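Pilling (textiles)

From Nerkthorpe Household Wiki, the free home reference

Pilling, also bobbling or fuzz balls. Small balls of fiber that form on the surface of cloth, mostly knits. Caused by rubbing. Not a sign of dirt, and not the same as lint, which comes from somewhere else and only sits on top.

Contents
1 How it forms
2 Fibers
3 Lint and pills
4 Testing
5 Removal
6 Prevention
7 See also

How it forms

Loose fiber ends work their way out of the yarn and stand up as fuzz. Fuzz tangles. Tangled fuzz rolls into a ball, held on by a few anchor fibers. With weak fibers the anchors break and the ball drops off. With strong ones it stays put, more or less for the life of the garment.

Usual spots: underarms, cuffs, sides of the body where the arms swing, anywhere a bag strap goes. On bedding, the foot end and the middle.

Fibers

Wool pills early, then mostly stops. Cashmere pills a lot, short soft fibers and a loose twist. Cotton some. Acrylic and polyester blends are the worst for keeping pills, because the synthetic part holds on while the cotton or wool part breaks up around it. Linen and silk, hardly any. Filament yarns have few loose ends to begin with.

Yarn twist matters as much as fiber. Tight twist, fewer ends. Loose knits pill more then dense ones. Brushed fabrics (fleece, flannel) start out fuzzy on purpose and go downhill from there.

Lint and pills

Often mixed up. Lint is loose and lifts off with tape or a damp hand. A pill is attached, and pulls back when you tug it. Both show up most on dark knits, and pills in a mixed color cloth may look like a different shade from the fabric, having picked up stray fibers in the wash.

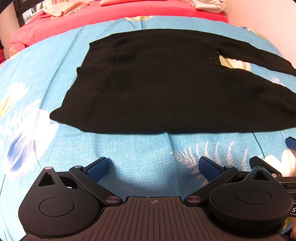 Thaís Cordeiro disagrees with the wool line above and wants it changed: in her experience lambswool goes on pilling for years if it is worn under a coat, and "mostly stops" only fits worsted. Left in for now, needs a source.

Testing

Mills rub samples in a machine and grade them by eye against standard photos, 5 for no change down to 1 for severe. Rubs are set in advance. The Bastos knitwear notes, an older trade handout, list checks at 600 and 1,000 rubs for sweaters. Grades from different methods can't be compared directly, though shops do it all the time. Half grades are allowed (3-4, for example).

Removal

Sweater comb: fine metal or plastic teeth, drawn one way over flat cloth. Good for cashmere. Slow.

Electric shaver: a blade behind a mesh guard. Fast. Cuts holes if the cloth is bunched up or if there is a seam in the way, so lay flat and skip the seams.

Pumice or sweater stone: for heavy knits only. Sheds grit, do it outdoors.

Razor: works, risky. Do not pull pills off by hand, it draws out more fiber and the next lot comes sooner.

Prevention

Wash inside out, short cycle, cool water. Keep knits away from jeans, zippers and towels. Dont overload the drum. Dry flat. Rest wool a day between wearings. Fabric softener is disputed, it cuts down rubbing but may help fibers slide out of the yarn. Enzyme detergents with cellulase trim cotton fuzz and do nothing for polyester.

See also

Abrasion resistance
Felting
Lint roller
Snag

Page started by Ilse Van Rooij, September 2004. Removal section by Doaa Lahlou.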